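Student Projects > Home and Interior Studies
Reading time: 2 min

Clearing a Shared Desk: Project Report

Our project looked at how a single desk gets used when it has to do several jobs. The desk is in a shared study bedroom in the Priltlow building, and over the term it had become a place for computer work, getting ready in the morning, and putting down anything that had no shelf. We wanted to find out whether it could be kept usable without buying more furniture.

We worked in a group of 2 and kept a log for 14 days. Each evening we wrote down what was on the desk and whether there was space to open a laptop and a notebook side by side. During the first part of the log we changed nothing. On 11 of the evenings in total the space was there, and most of the bad evenings came early.

The main problem was toiletries. Bottles were set down wherever there was a gap, often where the mouse needed to go. The residents did not want them moved to the bathroom on the Urnska side of the floor, which is shared by everyone on the corridor.

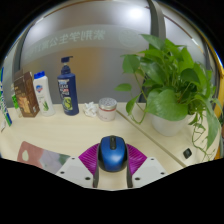 We decided on a simple rule. Bottles and boxes go in one row along the back edge, and the front is left for work. The plant stays at the right, where it was before we started. The mouse is put back in the same spot at the end of the day. We also tried a sorting tray based on the Yammine method from our course reader, but it took up too much depth and we dropped it after one evening.

The row worked better than we expected. Lotion and shampoo are tall enough to find at the back without searching. The weak point is cleaning, as dust collects behind the bottles and everything has to come forward to wipe the surface. Small bottles also get lost behind boxes, so we would put the short items in front next time.

One desk is a small sample. We plan to repeat the log in September with a desk in the Zorkau building, where the rooms have a shelf above the work surface, and compare the two sets of notes.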